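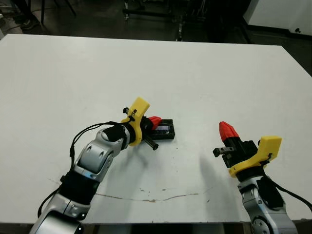
Can you build a two-armed robot in a shared workshop without an engineering degree?

People at Wynne do it on Sunday afternoons, with a 3D printer, a lot of cable ties and a high tolerance for taking things apart again.

Wynne is the shared workshop at the back end of Dikdale, past the tire place and the other tire place. I had been meaning to go to one of their open days for a couple of years, in the way one means to clean out the gutters. What finally got me out the door was a flyer promising "robots, laser cutter, soup." I went for the robots. I would have gone for the soup.

The drive took 20 minutes and the parking took nearly as long. The sign is on the side of the building you can't see from the road, and the front entrance is a loading dock with a doorbell. You pay at a folding table, get a sticker with your first name on it, and are told not to touch anything yellow. This turned out to cover most of the interesting things in the building.

The ground floor is wood and metal, and it sounds like it. I watched a table saw demonstration from a distance I considered sensible and the demonstrator considered insulting. Next door were the sewing machines, the quietest room and the only one with a waiting list. Then up a flight of stairs steep enough that I wondered how they had carried anything up them, and into the room with Kellier.

Kellier is the robot. It has two arms, silver-gray with black sections at the joints, and each one ends in a black gripper with a red fingertip cut in facets like a cheap gemstone. Between arm and gripper sits the part the builders are proudest of, a bright yellow 3D-printed bracket. I was shown the brackets before I was shown the robot doing anything. I was then shown the earlier brackets, which live in a shoebox under a bench and go back a long way. One had split along a layer line. One had been printed as a mirror image of what was wanted and fitted nothing on this earth. The current design is called Fluvo, a name that was explained to me twice, and I could not pass the explanation on if you paid me.

The arms were bought secondhand. Everything past the wrist is the group's own problem. As it was put to me, buying the arm is the easy part, and then you spend the winter on the last few inches. The brackets alone have swallowed 80 hours of printing, and that's the machine's time. The time spent arguing over the shape of them was not recorded.

Kellier works at a big white table with the scuffs you'd expect and a thin brownish line wandering across the lower part of the top. When I got to the front of the group, the left gripper was over a small black rectangular thing, a shallow case or tray by the look of it, and the right one was hanging open above bare table with nothing to do. I have worked in offices arranged along the same lines.

The ambition, for now, is modest: pick up an object with one hand, pass it to the other, put it down. Any toddler can do it, and a toddler won't need its zero position set again after lunch. We were given a short talk on why it's hard. Each arm has to know where it is, where the other arm is, and where the object is, and a small error in any of the three means you are squeezing air, or squeezing your own other hand. The cables make it worse. They have to be slack enough to let the arm move and tight enough not to catch on it, and these two conditions overlap by the width of a hair. The black loops coming off the left arm had been rerouted that same morning, and I was assured they would be rerouted again.

I asked what the whole thing had cost. There was a pause of the sort you get when you ask someone how much they drink. The brackets are cheap, it seems, at less than 70 cents of plastic each. The fingertips are cheap too. Then the conversation drifted over to power supplies, where the figure of $300 was mentioned and hurriedly covered up with some talk of resale value.

What I liked best was how unpolished it all was. At the trade fairs I get sent to, the robots wave at you and hand out mints, and everyone standing near them has the same shirt. At Wynne a man in safety glasses was halfway through telling us about grip force when he spotted a loose screw, said "oh," and forgot about us altogether. We stood around for a bit. A kid at the front asked if the robot could do homework. Somebody near the back answered that it couldn't do tables – I'm fairly sure this was a pun, and it got what it deserved.

If you're thinking of going, a few practical notes. Wear closed shoes or they'll turn you away at the stairs. Go early, as the robot room is small and the view from the second row is mostly elbows. Bring cash for the soup, which was lentil and very good. Children are welcome upstairs if they can keep their hands in their pockets, and the same rule is applied to adults, with less success.

The next open day is in October. They're also after a second 3D printer, working or nearly, and any short lengths of black cable you can spare. I've got a drawer full at home and have already put a bag of it by the door.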